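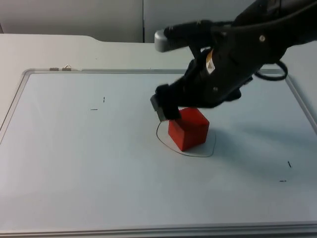
A whiteboard laid flat on a white table, with a red cube.

FOR IMMEDIATE RELEASE

Womon to Take Back and Resurface Used Whiteboards Starting in February

SKOLTDEN, December 21, 2025 – Womon, a supplier of furniture and boards to schools and offices, will begin collecting used whiteboards from its customers in February and returning them with a new writing surface. The service will be sold under the name Draridik and will be open to any school, library, clinic or office within 200 miles of the company's Skoltden plant.

Whiteboards are often thrown out when the writing surface wears down, even if the backing and edges are still sound. Old marker leaves a gray haze that regular cleaner no longer lifts, and buildings that replace boards during a renovation usually send the old ones to the landfill along with the carpet.

Under the Draridik service, Womon will pick up boards, strip the worn surface, repair dents and loose corners, and apply a new coated steel sheet. Boards can go back to the same rooms or be finished for another use. Customers can order them with wall brackets, on a rolling stand, or without mounting hardware for use as tabletops.

"We kept getting the same call," said Viorica Vlad, general manager of Womon. "A school has a building full of boards that won't wipe clean, and the quote for new ones is more than they have that year. Most of those boards have a good core. It made no sense for us to keep selling replacements for the whole thing when the part that wears out is the top sheet."

Womon tested the process this year with the Rebelo school district, which sent 241 boards from 2 middle schools and the district office. Boards with swollen or cracked cores were set aside for metal recycling and the rest were resurfaced and reinstalled over the summer break.

Aurel Preda, facilities manager for the Rebelo district, said teachers were mainly concerned about glare and ghosting. "The first samples were too shiny under our lights and we sent them back," Preda said. "The second finish was fine. The custodians tell me the boards wipe down with a dry cloth at the end of the day, and I haven't had a complaint since October."

Following the Rebelo project, Womon made two changes. The low-gloss finish is now the default, with the glossier surface available on request. The company also began labeling each board on the back with the building and room number at pickup, after several boards of slightly different widths were returned to the wrong rooms and had to be moved.

Resurfacing will cost 40 percent less than a new Womon board of the same size. Pickup and delivery are included for orders of ten boards or more. Smaller orders may be dropped off at the plant's north loading dock or added to a scheduled pickup in the same area. Glass boards, chalkboards and boards with built-in electronics are not accepted.

Boards do not have to be Womon products. The service covers steel and laminate writing surfaces up to 12 feet long. Longer boards will be looked at case by case, as they need to be cut and joined. Customers should remove trays, clips and magnets before pickup. Trays can be sent along in a separate box if they also need to be refitted.

Turnaround will be three weeks for most orders. Womon expects its busiest period to be June through August and is asking schools that want boards back before the fall term to reserve a pickup date by the end of April.

Order forms and a sheet on how to measure a board will be sent to current customers in January. Others may request them from the Womon sales office.

About Womon
Womon makes and sells whiteboards, bulletin boards, tables and storage for schools and workplaces. Its plant and sales office are in Skoltden.

Media contact:
Viorica Vlad
General Manager, Womon

###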